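Household Goods and Storage Losses
Unit 2: Shelf Life, Turnover and Reorder Points
Course notes, September. Prepared by Dagný Thygesen

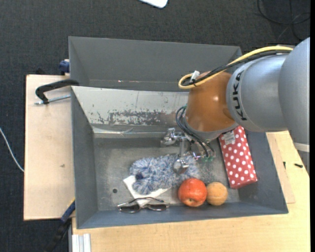
A stocked item has two clocks running against it. The first is shelf life, set by the maker and counted from packing. The second is holding time, set by how fast the item sells. Loss occurs when holding time exceeds the shelf life that remains on arrival.

Terms used in this unit

Remaining life (R): days between arrival at the store and the sell-by date.
Daily demand (D): mean units sold per day over the review period.
Lead time (L): days between placing an order and receiving it.
Safety stock (S): units held against late delivery or a spike in demand.

The reorder point is D x L + S. An order is placed when stock on hand plus stock on order falls to this level. Leaving out stock on order is the most common error in the homework, and it leads to double ordering whenever the lead time is longer than the gap between reviews.

Worked case: the Toft store

The Toft store sells 13 tubes of sealant per day. Lead time from the Heditz warehouse is 2 days. Safety stock is set at 36 units.

Reorder point = 13 x 2 + 36 = 62 units.

Note that R does not appear in the formula. It enters as a ceiling on order size: stock on hand at arrival plus the quantity received should not exceed D x R. For sealant this limit is rarely reached. For batteries and adhesives bought in bulk it often is — see the Plestano problem in the workbook.

Issue order

First in, first out is adequate when all lots arrive with similar remaining life. When they do not, use first expired, first out. A later delivery may carry an earlier date, particularly if the supplier is clearing old lots. Dates are therefore checked at receiving and written on the outer carton.

Reading for next session: Bisgaard, Notes on Slow Stock, sections on seasonal demand and markdowns. Bring the Irkness data sheet. Problems 4 through 7 are due at the start of class; show the units at each step.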